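# Chapter 11: State Estimation for Cloth Handling

Rigid objects have a pose. A garment has a shape that changes every time it is touched, and the planner must work from an estimate that is out of date by the end of each motion. This chapter covers the software between the camera and the motion command: segmentation, grasp selection, and replanning. The running case is Inga, a bed-and-garment controller written by Lizeth Zapata and Anselmo Ccori at Nutusex.

A dark garment bunched on a pale duvet is easy to segment by color and hard to describe by geometry. Its outline is broken up by folds. 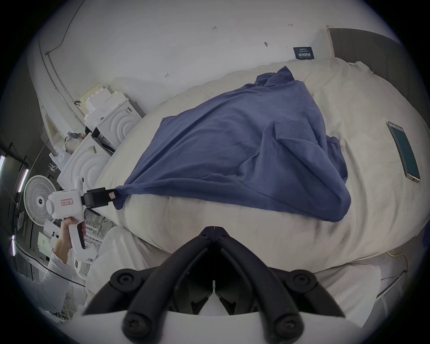
Inga therefore stores no full mesh. It keeps a list of candidate grasp points, each with a confidence value, and discards the list after every release. Section 11.2 derives the scoring function. Section 11.3 treats two-handed grasps, in which the second gripper is planned only after the first has closed.

Calibration comes before any of this. A plain wall gives a feature tracker little to hold on to, and small marks on it carry more weight than their size suggests. A light sheet has the same problem.

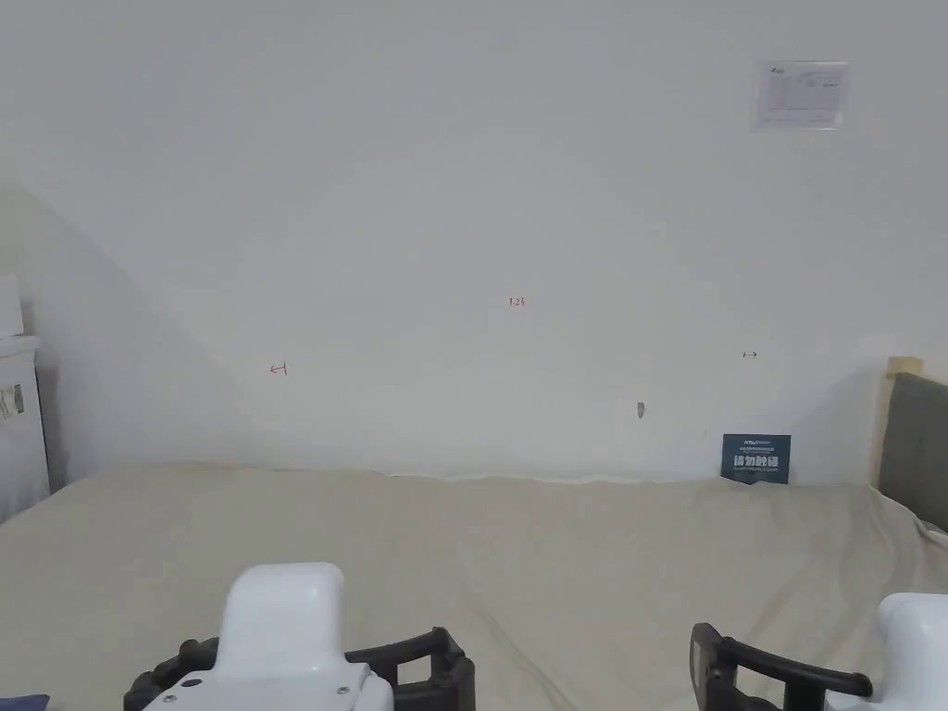 **Why not track the cloth continuously between grasps?**

The grippers hide much of the cloth during a motion, and a tracker that fills in the hidden part drifts. Estimating again from a clear view costs 139 ms in Inga and removes the drift.

Readers who have not worked through camera models should review Chapter 3 before starting Section 11.1.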